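The Brick Room at Zastthorpe

We finally have our own room, and I can't stop grinning about it! After 196 days of sharing a corridor and a kettle, the Zastthorpe group has moved into the old office, and it has a proper brick wall. I grew up in a street of brick houses, so I may be biased, but the mix of colours in it cheers me up every single morning.

We kept the changes small. The door got two new hinges, the Teveck shelving is still flat-packed in the hall, and there's a rota for the key (nine names on it already). 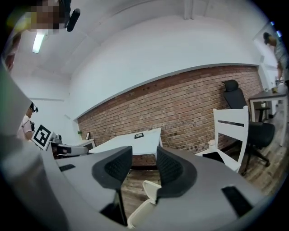 Words and picture: the Zastthorpe room blog, 06/08/2018

Reds, oranges and browns, with paler mortar between - every brick seems to have its own shade. White paint takes over above the thin grey trim and carries on up to the ceiling. I love that the brick was never painted over.

A fluorescent tube gives us light up there, and it suits the brick far better than I'd feared. Plenty of work gets done standing up too, head down and busy. Shelves next, then a rug if we can agree on one!

More from the room
Moving day at Zastthorpe
Qin noticeboard, before and after
Two chairs from Sturkusow
Our January clear-out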